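Open Day at the Clalus Sorting Hall: Does Anyone Need a Tour of Trash?

Posted 17 Jul 2026

The flyer promised "a new look at what leaves your kitchen," which sounded to me like a recycling lecture with free coffee. I went anyway. The Clalus people had opened their hall in the old Beduvwood works for one afternoon, the bus stops almost at the gate, and I have been writing about household waste long enough to be nosy about anyone who says they can make sorting easier.

Let me get the complaints out of the way. The sign-in took longer than the introduction. There was one toilet. The introduction itself was given by Leire Miranda, who spoke well and fast and put up a chart saying that 68 percent of what people in the district throw in the wrong bin is wrong for one reason only: two materials are stuck together or stuffed inside each other. I asked where the figure came from. It came from a survey in June of 439 households, all of them in two streets, all of them people who had said yes to having their bags opened. Those are not my neighbors. I would guess those are the best-behaved bags in town.

Then we went through to the hall, in groups, and I will admit it is a pleasant place. Clean gray floor with a good shine on it, a yellow line painted across. I have been in sorting plants where you could smell the job from the parking lot, and I wondered how much a visitor learns about garbage in a room this tidy.

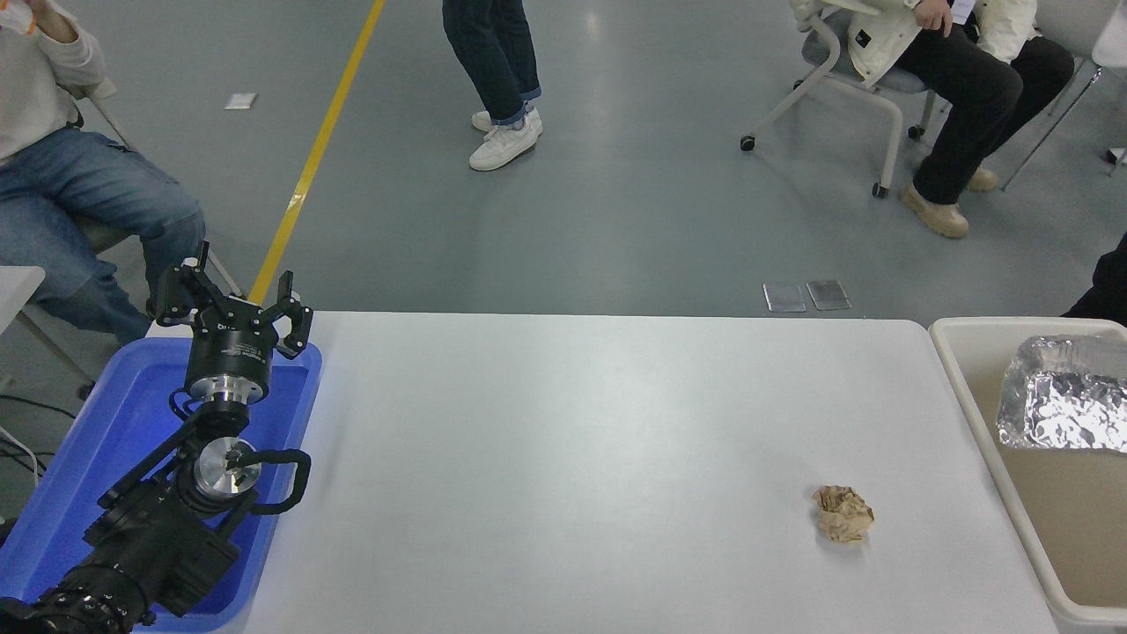 Foil and paper were the subject of the afternoon, and that was the part I had come for, as they are the two I get the most mail about. Everybody thinks paper is easy. The rule we were given is the one I learned years ago: clean and dry goes in with paper, greasy goes out. Fine, but a rule like that is only useful if you can apply it with one hand while holding a pan in the other. A ball of crumpled brown paper like the one on the white table looks perfectly recyclable from where I was standing, and so does the one in my own kitchen that had a fish in it. When I said so, the answer was to open it up and look. I doubt many people will. The foil tray was over in the beige bin, all wrinkles and bright patches, and my group spent more time on it than on anything else. Does it have to be washed? A wipe is enough, they said. Does it have to be flat? Here two of the staff gave different answers. One said flatten it and fold the edges in. The other said leave it bulky so it doesn't get taken for paper. I wrote down both and I have put both here, and if Clalus wants to settle it they have my address.

Anayeli Magaña, who did most of the talking at our end of the room, was better on the small stuff. Bits of foil smaller than your palm are hard to catch, so save them up and press them into one lump. Paper that has been balled up tight is still paper. Butter wrappers are a mess whichever way you look at them. This was sensible, plain advice and would have fit on the back of the flyer.

I was less taken with the Briser bin set, on sale by the exit for $57. It's a caddy with two compartments and a lid. You can do the same with two tubs from under the sink, and a tub with a wide mouth beats a lidded one when what you're dropping in is the size of a roasting tray. The Bortolotti version was cheaper but too shallow. I left both where they were.

What I did like was that the pieces on the table were ordinary ones. A tray with creases all over it is what comes out of a real oven. Too many of these events show you a flat, gleaming square of foil and a folded newspaper and call that household waste.
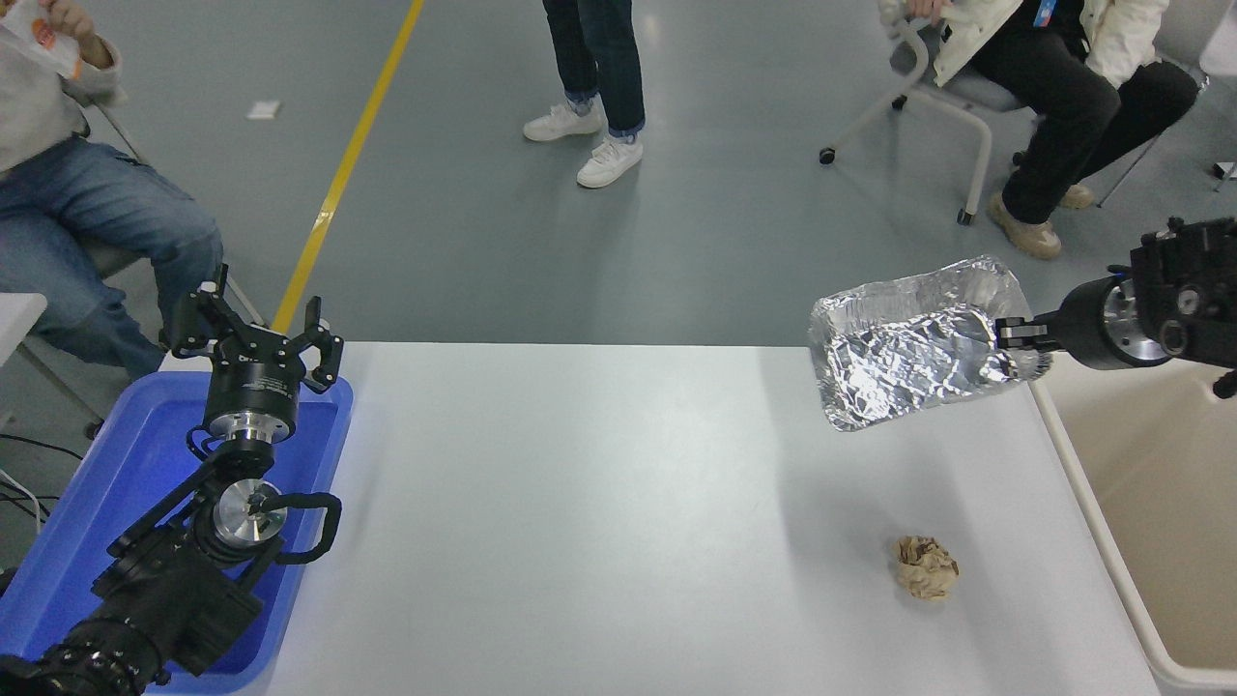
Candela Lorente wrote to me after I mentioned the visit in the newsletter, and she thinks I'm being too hard on the wiping rule. In her building they tried asking for foil to be rinsed, and people simply stopped bothering and threw it all in general waste. Asking for a quick wipe with a used napkin got more of it back, she says, and the napkin goes out with the greasy paper anyway. Her other point was that the folding question doesn't matter half as much as keeping food out of it.

She may be right about the napkin. I'd still like to see it tried on a block where no one volunteered for anything.

Practical notes if they run it again. Entry is free. Go early, before the groups get big, and stand near the front for the talk, as the sound carries badly. The whole visit took me a bit over an hour, with 6 minutes of that left for questions, and most of those went on foil. Bring your own coffee. There wasn't any.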